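Cintas intercambiables para sombreros y bolsos: hablamos con la creadora de Hundar

La marca Hundar vende cintas que se cambian. Se ponen en la copa de un sombrero de paja, en el asa de un bolso o en la correa de unas sandalias, y se quitan sin coser. Su creadora nos recibió en el taller que comparte con una encuadernadora y empezó por el principio, que fue un sombrero manchado.

«Tenía uno de ala ancha con la cinta estropeada y en la tienda me dijeron que salía más barato comprar otro», cuenta. «Descosí la cinta, corté una nueva de un retal y le puse un broche de presión por detrás. A mi hermana le gustó y me pidió 2 para ella.»

De ahí pasó a los mercadillos. En febrero llevó 200 cintas a una feria de artesanía y volvió a casa con una caja casi vacía. Entonces registró el nombre y abrió la tienda en línea.

El sistema es sencillo. Cada cinta lleva una tira elástica corta en un extremo y un broche plano en el otro. Hay tres anchos. El más estrecho, que en el catálogo se llama Drivach, sirve también para diademas y collares de perro. «Lo de los perros lo pidieron las clientas. Yo no lo había pensado, y ahora es lo que más se repite en los pedidos de regalo.»

Le preguntamos por los materiales. Trabaja con algodón y lino, y para la línea de fiesta, Kanaujia, usa raso y alguna tela bordada que compra en restos de temporada. «Si se acaba, se acaba. Lo pongo en la ficha para que luego no me escriban pidiendo la misma.» 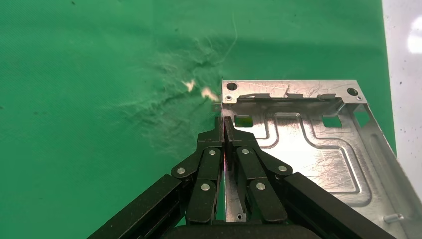
Donwood, 2 de agosto

La conversación sigue por los precios. Una cinta lisa cuesta 14 euros y el juego de tres sale algo más barato por unidad. Reconoce que al principio cobraba menos y que no le compensaba. «No contaba las horas de cortar ni las de ir a correos. Una amiga que lleva una mercería me hizo sentarme con una libreta y apuntarlo todo.»

Sobre el cuidado, recomienda lavar a mano las de algodón y lino, con el broche abierto, y secarlas en plano. Las de raso prefiere que se limpien con un paño húmedo. Si el broche se afloja, lo cambia gratis durante el primer año; la clienta solo paga el envío.

Para el otoño prepara cintas de lana para boinas y sombreros de fieltro. También le han pedido hebillas, pero de momento no quiere. «Tendría que encargarlas fuera y guardar mucha cantidad. El taller es pequeño y la mitad de las estanterías no son mías.»

Los pedidos se hacen en la web de Hundar y tardan tres días laborables en salir. Las medidas especiales se consultan antes por correo.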